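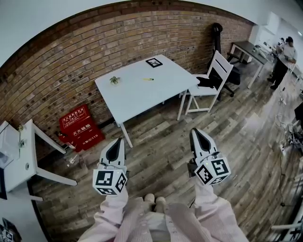 Figure 1. The white table and slatted chair in the brick-wall room.

3. The room

Our project looked at how students use shared work rooms in the Carrilho building. Lindsay Bolger and I picked the room with the brick wall, and Filipa Garcia drew the floor plan. The main piece of furniture is a square white table. It had a small potted succulent and a yellow marker on it. The desk with the dark top is farther back, and the fire extinguisher box stands on the floor by the brick.

We asked 25 students to fill out a short form in June. Six said they wanted a second table – the rest asked mostly for

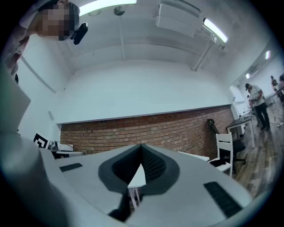

better chairs. The room has a white chair with a slatted back and a black office chair, and the form did not ask which one people liked more. We would add that question next time. Lighting got 2 comments, both about evening use.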